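Parnesa government's promise to protect rights monitors falls short, group says

LORACH, 2024-10-02 - The Plornside Network for Rights Monitors today questioned whether the new protection plan announced by the government of Parnesa will make anyone safer, and called on the interior ministry to publish the details it has so far kept to itself.

The plan, presented to reporters in the capital last week, promises emergency phones, police escorts and a hotline for people who document abuses by security forces, landowners and private guards. The ministry described it as a turning point. The Network has read the same eleven-page summary that was given to the press and could not find a budget, a start date or the name of any official who will answer for it.

"We have been told about turning points before," said Milan Van Hecke, director of the Network. "There was one in January, when the ministry said every threat reported by a monitor would be looked into within ten days. We have asked four times how many were. We still have no answer, and now we are asked to clap for a hotline."

According to the Network's own records, 759 threats against monitors, lawyers and community reporters were passed to the police over the past two years. In most of those cases the person who filed the complaint never heard back. A few were told that their file had been moved to another office, which then said it had no such file.

The ministry says the plan will cover 2000 people. It does not say how they will be picked. The Network counts 2881 people now doing this kind of work in the country, many of them unpaid and far from any police station, and asks what is supposed to happen to the rest. Officials have suggested that those in remote districts can apply by mail. Several of those districts have had no regular mail service since the floods.

The Network also has doubts about the escorts. In the three northern districts, monitors have named police officers in close to half of their complaints. Sending officers from the same stations to ride along with the people who reported them is, in the Network's view, a strange idea of safety, and the summary says nothing about letting a monitor refuse.

"I would like to be wrong about this," said Ward Cuypers, who runs the Network's legal desk. "But when I ask who picks up the hotline at three in the morning, I get a brochure. The people I work with can't lock their door with a brochure."

Mr. Cuypers pointed to the case of the Willems family, who left their home in the south after shots were fired at their gate. The family had already been promised protection under an earlier plan. What they received was a phone with no credit on it and a letter thanking them for their service to the public. The shooting has not led to an arrest, and the ministry's summary does not mention it. 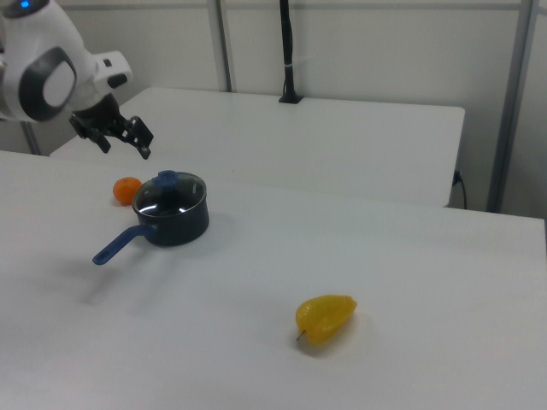
The Network does not reject the plan outright. It accepts that a hotline can help if it is staffed day and night by people outside the police, and that emergency phones have been useful elsewhere when someone was there to respond. It has offered to share its records with the ministry, with names removed, so that the first places go to those facing the most serious threats. That offer was made in writing and has not been acknowledged.

Until it sees more, the Network is asking the government to:

Publish the full plan, including its budget and the office in charge.

State how people will be chosen, and allow them to appeal if they are turned down.

Let monitors choose escorts from outside their own district, or do without.

Report every three months on threats received, cases opened and charges filed.

Reopen the Willems file and tell the family where it stands.

A petition backing these points has gathered roughly 3000 signatures and will be handed to the ministry's front desk in Lorach. The Network has asked for a meeting on the same day - it was told that the request would be considered.

About the Network

The Plornside Network for Rights Monitors gives legal help, safety training and short-term housing to people under threat because of their human rights work. It takes no money from the government of Parnesa or from any political party.

Press contact: Ward Cuypers, legal desk, Plornside Network for Rights Monitors, Lorach. Interviews can be arranged on request. The Network will not give out the location of any person in its care.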